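3. Test Piece and Work Area

The test object for our group (Hala Abou Jaoude and Bit-na Ryu) was a small leather card wallet with a snap closure. The work area was a flat black surface with pale walls at the back and sides. A green bin was kept in the same area.
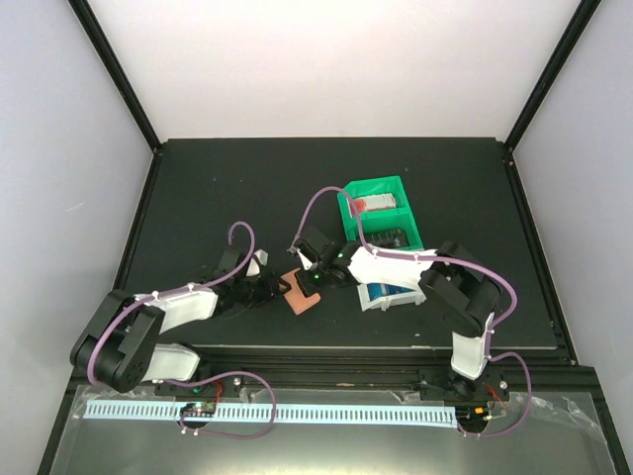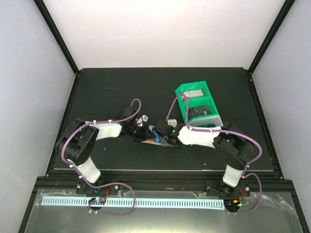
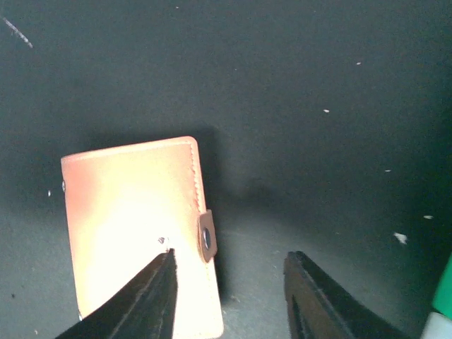
Leather was a harder choice than the card stock we used in February. It bends under light pressure and springs back slowly — the snap tab more so than the body. We planned 40 trials and completed 33. The other runs were dropped when the log file from the Prulo software would not open. Grip settings for all completed trials are in Table 2.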